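May 5, 2021

I have spent most of this spring teaching a robot arm to pick up groceries that can't be eaten. The job title on my badge at Zelari still has the word "engineer" in it. I mention this so that my family, who read this blog for the garden posts, can stop asking what I do.

The project is called Fendau. The idea is that we hand a learning system a big pile of examples of things being picked up, moved and put down, and it works out a policy of its own from the pile. The pile has to come from somewhere, and for now it comes from me, standing at a table in the back of the Tiwari building with a controller in each hand, driving the arm like a crane operator who has been asked to set a very small table.

One example is called an episode. You start recording, pick up the thing, put the thing where the prompt says, stop recording, and mark it good or bad. Then you put everything back, slightly differently from how you found it, and go again. A full set is 100 episodes per object. In March I thought that sounded like an afternoon.

## What makes a good episode

The written guide for this is 2 pages long, and I could recite it at a wedding. The parts that matter in practice are these:

- Move the arm at a steady pace. If you stop to think, the system learns to stop and think, without the thinking.
- Change the starting position every time. Your hands will want to put the object back in the same spot. Mine have a favorite spot, and I found out about it from a heat map in a meeting.
- Don't fix a bad grasp by wiggling. Let go, back off, come in again. Recoveries are useful if they look like decisions.
- Say so when it went badly. A bad episode marked good is worse than no episode.

That last one is harder than it sounds at the end of a long session, when the object is over the target and leaning and you are very much in the mood to call leaning a style.

I have also learned that I drive differently before and after lunch. Before lunch I approach from above, politely. After lunch I come in from the side like somebody reaching across the table for the salt. The model apparently benefits from both. I have asked for this to be added to my performance review under "diversity of strategy."

## Felt food

Our first objects were blocks, and blocks are easy to the point of being rude about it. They have flat sides and they stay the shape they were. So we moved on to soft things, and the cheapest source of soft things in recognizable shapes is the toy aisle. I came back with a bag of felt food and a receipt that took five emails to get approved. One of them asked if the ketchup was for a client.

The ketchup bottle has become my main colleague. It's red and fuzzy and stands up on its own, with an embroidered label down near the bottom, and it is a surprisingly decent test. Squeeze too lightly and it slides. Squeeze too hard and it gives, the body bulges, and whatever the system had decided about its width is out of date. Aim high and you're pinching the narrow part and the rest swings around. Aim low, down by the label, and you have something to hold on to.

I've come to prefer the low grasp. It makes the placement easier because the base is already near where it needs to be, though you do have to get the fingers right down to the table, and the table has opinions about that. The guide says to mix high and low. My log says I mix them when I remember to.

The camera at the wrist is the one I check first when I review. The overview camera shows a robot doing something sensible from a distance, and nearly everything looks sensible from a distance. The wrist view shows you where the fingers really are on the thing. It also shows you an awful lot of felt. When the bottle is properly in the grip it takes up so much of the picture that the rest of the table goes to a blur, and I've wondered how much the policy will ever know about the far side of a condiment.

Gistar, our recording tool, saves all of this and then asks me to type a sentence describing what I did. I started out with "grasp the bottle near the base and hold it upright." By the end of the first week it was "hold ketchup." Then somebody pointed out that the sentences go into training as well, and I went back and wrote them out properly, all of them, which is how I spent the part of April I had set aside for tomatoes.

I'll admit I like the reviewing more than the driving. You scrub through, you find the moment the fingers close, and you ask yourself if a stranger would copy this. With a low grasp on the ketchup my answer is usually yes. I'm stingy with praise for my own driving, but this is the kind of hold I'd be happy to see come back out of the model.

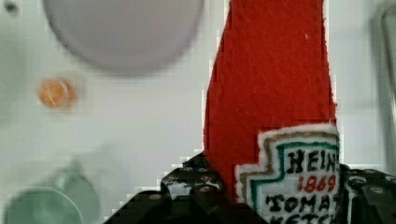 ## Still on the list

- Finish the ketchup set. I'm 9 episodes short, and all of them are supposed to be high grasps, which tells you something about my discipline.
- Pick the next object. There's a felt fried egg in the bag. It has no sides to speak of, and I keep moving it to the bottom.
- Ask whether "placed, leaning" can be its own category in Gistar.
- Replant the tomatoes. Real ones, in dirt, by hand. Garden post to follow once there's anything above ground to report.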